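The Sorting Final

The club had been working on the parts sort since September. The rules allowed 34 minutes, two bins and whatever was lying on the table when the judges stepped back. Gonder High had entered twice before and had never got past the first round.

I was the one who wrote the grip code, so I sat at the laptop. My partner kept the score sheet. We'd named our program Sturkora, after a typo neither of us would own up to, and by then it had gone through more than 1,000 practice picks. Most of the bad ones were my fault. I'd set the fingers to close too early and it had taken me until Christmas to see it.

The judge said go. I pressed the key and put my hands under my legs so I wouldn't touch anything.
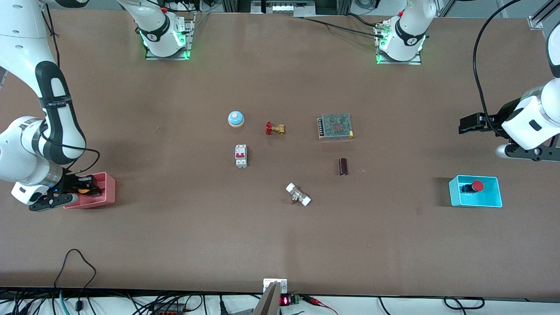
Right arm at the pink bin, left arm over the table. The bell and the gate valve are still to be sorted.

"It's slow," my partner whispered.

"It's meant to be slow."

The team from Dradik had finished their run before lunch. They were eating chips in the second row and watching our arms, and one of them had stopped chewing. I looked at the bell. We'd argued over the bell for 6 weeks. It was round on top and there was no good place to hold it, and in practice it rang whenever we dropped it, which made everyone in the shop turn around.

The judge wrote something down. I tried to read it upside down and couldn't.

"Bell's next," my partner said.

I nodded. The arm came up out of the bin and started across the table, and I counted the seconds under my breath the way I did at home.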